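February 24, 2023
Conservation workshop, Printhorpe Museum

Markach grant came through this morning, 2,000 for the textile store, to be spent by October. Finance want it logged separately from the Arellano money. Priced up shelving first: 20 boxes in the long size, plus tissue. Prullero quoted for the humidity loggers and can hold the price for five weeks.

Checked the costume rail again. 37 pieces still need new labels before the loan review. The blue sash has a weak seam at one end, so it stays flat for now. 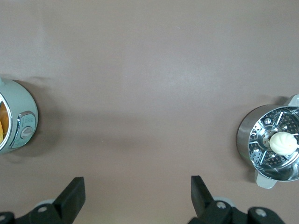 Wall colour for the small gallery is still open. The designers sent three greys and all of them look cold next to the ceramics. I would go for something nearer the mauve-taupe of the tabletop, matt, as the pale blue-gray glaze pieces should sit well against it. Will ask for a sample board. Loggers to be ordered tomorrow.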